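Handling rules working group, minutes
2019-10-21, Brekke, small meeting room

Present: Glenys Hollis (chair), Sem Coppens, Ottar Lunde, Hedvig Dalen (notes)
Apologies: Torbjørn Myklebust, sent comments by mail

Started ten past, room was double booked again.

1. Last minutes
September minutes ok. One fix, Testside is one word. Ottar still owes the glove wording, carries over.

2. Numbers from Iton
3,846 recordings checked against the draft rules, 2,659 passed. 82 set aside for a second look, mostly start position. Rest failed on more than one rule. Sem thinks the start position rule is badly written and people are guessing. Glenys: then fix the rule before we blame anyone. Agreed.

3. Start position (rule 4)
Long one. Current text says "hands ready near the object", which everybody reads diferently. Torbjørn by mail wants a fixed distance in the rule. Ottar against, objects vary too much. Settled on: both grippers in view, neither touching the object, held still before the task starts. No distance given. Hedvig to redraft.
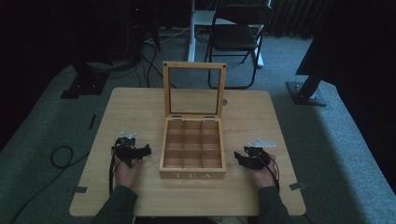
4. Table marks and lids (rules 6 and 7)
Rule 6 on table marks stays as is, but text must say what the marks are for, new people at Grarnano keep peeling them off. Gray tape strips at the two front corners of the table are fine, low contrast, doesn't pull the eye. Sem wanted bright orange, voted down. Rule 7, hinged objects: operator has to log lid open or closed at the start. The tea box is the easy case, lid straight up and all nine compartments empty, so log "open, empty". Glass lids need a line of their own, you can see the table through them and reviewers mark that as closed or missing. Sem to write it, two sentences max please.

5. Cables
Draft says "keep cables tidy". Useless, says Ottar. New wording: gripper cables run back along the arm and never across the object. Loops on the floor kept clear of where the operator stands. Glenys asked if we need cable clips. Parked, no budget line yet.

6. Review time
Testside can take 700 recordings per round under the new rules. Glenys will ask for more, not hopeful.

7. AOB
Sleeves: plain, no logos, goes in rule 2. Torbjørn's mail also asks for a Norwegian version. Yes, after the English one is frozen.

Actions
Hedvig: rule 4 redraft, send round by Friday
Sem: glass lid text
Ottar: glove wording (still), cable rule
Glenys: Testside capacity, tell Grarnano to leave the tape alone

Next meeting same room if we can get it, Glenys to book. Closed 11:40.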